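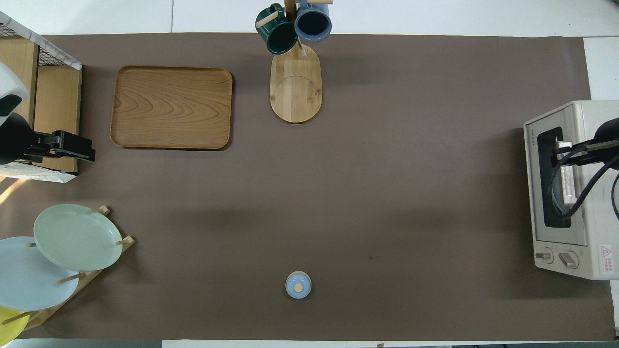 Wooden tray and mug tree on a brown mat.

Wood Kitchenware Care: Frequently Asked Questions
Last updated 24/08/2023

We sell wooden trays, boards and mug trees at Grorlow, and we get a lot of mail about looking after them. Much of it starts with "I read online that..." We've tried to answer without repeating claims we can't stand behind, including a few that used to be on this page.

Do I really need to oil a new tray?

Probably not. Most trays leave the shop with a finish already on them, and oil won't soak through a sealed surface. It sits on top and gets sticky. Put a drop of water on the wood. If it beads up, leave the oil in the cupboard. If it goes in and leaves a dark spot, the wood is bare or the finish has worn off, and a thin coat will help.

How often should I oil an unfinished board?

You'll see "once a day for a week, once a week for a month, once a month for life." It has a nice rhythm and we have never found out who came up with it. Oil the board when it looks pale and feels dry. For a board used every day that might be every month or two. For one that hangs on the wall it might be never.

Which oil is best?

Plain food-grade mineral oil, the cheap kind from the drugstore. It doesn't go rancid and it doesn't smell. Bottles labeled "board oil" are very often the same stuff with a picture of a board on the front. Read the ingredients before you pay extra. Olive oil and sunflower oil can turn rancid, so we'd skip those.

What about the Seto board cream you sell?

It's mineral oil and beeswax. We stock it because people ask for it and because the wax makes water bead for a little while. Will your board last longer? We don't know. One jar is 458 grams and will keep an ordinary household going for years, so please don't buy two.

Is bamboo harder than wood?

Sometimes. It depends on how the bamboo was pressed and which wood you're comparing it to. Bamboo is a grass, and most bamboo items are strips glued together. The glue is often the first thing to fail if you soak it. Treat it the way you'd treat wood.

Is bamboo naturally antibacterial?

We took this line off our labels in April. The evidence we could find was thin, and none of it was about a finished, sealed and glued mug tree. Wash it.

Can any of it go in the dishwasher?

No. Some makers now print "dishwasher safe" on wooden items. Look at what their guarantee says about cracks before you believe the sticker.

Does lemon and salt disinfect a board?

It cleans off some stains and it helps with onion smell. Don't count on it as a disinfectant. Hot water and dish soap are what we use, with the board stood on its edge to dry afterward.

My tray has warped. Can I fix it?

Maybe. Lay it on a flat counter with the hollow side down on a damp towel, put some heavy books on top and check it after a day. This works on some mild bends. We've also had trays that went flat overnight and bent again by the weekend. A twisted tray, where opposite corners lift, usually stays twisted.

The pegs on my mug tree are loose.

Take the mugs off first. If the peg pulls out, scrape off the old glue, add a little wood glue, push it back and leave it for 24 hours. Don't pack the hole with toothpicks and hope. The Beyene tree has screw-in pegs, which just need a turn by hand now and then.

How much weight can a mug tree hold?

The box for the Wurnholm tree says 3 kg. We have no idea how they tested it. Load opposite sides evenly and keep the big soup mugs low.

Is wood with a wild grain weaker?

Not so you'd notice on a tray. Straight grain matters more in a chair leg. If you like the swirls, buy the swirls.

What does "food safe finish" mean?

Less than you'd hope. Sellers use it loosely. Ask what the finish is. A seller who can't name it is guessing.

What does your guarantee cover?

Splits and failed glue joints within 4 years. It doesn't cover dishwashers, ovens, soaking or dogs. Send a photo and your order number. Orders with no number take us longer to find.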